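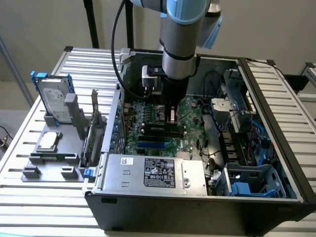
楽器・備品ガイド > 弦楽器

第4章 貸出用バイオリンの受け取りと初期調整

読了時間 5分
シェア 200 コメント 4
キーワードを入力 検索

この章では、Kerkberg音楽教室の貸出用バイオリン「Remero」を受け取ってから、最初のレッスンで音を出すまでの手順を説明します。弓の毛替えと駒の交換は第5章を参照してください。

4-1 ケースを開ける前に

1. ケースを平らな机か床に置き、ふたの金具が手前に来るように向きを直します。
2. 寒い時期に屋外から持ち込んだ場合は、ふたを閉めたまま室温になじませます。
3. 貸出票の番号と、ケース持ち手の札の番号を照合します。番号が違うときは開けずに受付へ戻してください。

注意:ケースを立てたままふたを開けないでください。楽器が滑り落ちることがあります。

4-2 駒と魂柱の確認

1. ネックを持って楽器を取り出します。弦や駒をつかんではいけません。
2. 横から見て、駒のテールピース側の面が表板に対してほぼ直角になっているか確認します。
3. f字孔から中をのぞき、魂柱が立っていることを確認します。
4. 駒が傾いているときは、弦を少しゆるめ、両手の親指と人差し指で駒の上部を挟んで少しずつ戻します。

警告:魂柱が倒れている場合は、弦をゆるめて直ちに使用を中止してください。張ったままにすると表板が割れるおそれがあります。魂柱の立て直しは工房Hesovが受け付けます。利用者負担は1回1,500円です。
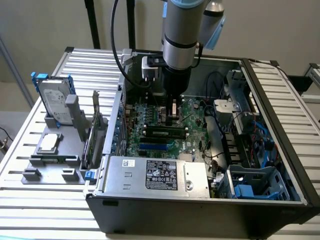
デスクトップPCの内部とロボットアーム

4-3 調弦

1. 最初にA線を合わせます。教室の基準音はA=442Hzです。
2. 続いてD線、G線、E線の順に合わせます。
3. 大きくずれているときはペグで、わずかなずれはアジャスターで調整します。ペグは押し込みながら回します。
4. 4本とも合わせたら、もう一度A線に戻って確認します。

メモ:ペグが滑って止まらないときは、弦をいったん外し、ペグコンポジションを薄く塗ります。松やにやチョークで代用しないでください。

注意:E線は切れやすいため、顔を近づけて回さないこと。子どもの楽器は講師か保護者が調弦します。

4-4 弓と松やに

1. スクリューを右に回し、毛と棹の間が鉛筆1本分になるまで張ります。
2. 新しい松やには表面がつるつるしているので、細かい紙やすりで軽くこすります。
3. 元から先まで、同じ速さで数往復塗ります。毛には指で触れません。
4. 演奏後は毛をゆるめ、弦と表板についた粉を乾いた布で拭き取ります。

4-5 肩当ての取り付け

肩当ては付属品の袋に入っています。脚の幅を楽器の下部に合わせ、ゴムの部分が裏板の縁にかかるようにはめます。ぐらつく場合は幅を一段狭くしてください。高さはレッスンの初回に担当講師のHinata Kinoshitaが見ますので、自宅では一番低い位置のままで構いません。

4-6 不具合の連絡

次の場合は貸出票の裏に症状を書き、楽器と一緒に受付へ出してください。

・ニスのはがれ以外の傷、板の継ぎ目の開き
・ペグを直しても一晩で音が大きく下がる
・弾いたときに金属的な雑音が出る(アジャスターのゆるみを先に確認)

修理の窓口はAisyah Harahapです。代わりの楽器は在庫があれば当日に渡します。4月は新規の貸出が重なるため、サイズによっては待つことがあります。

次の章:第5章 弓の毛替えと駒の交換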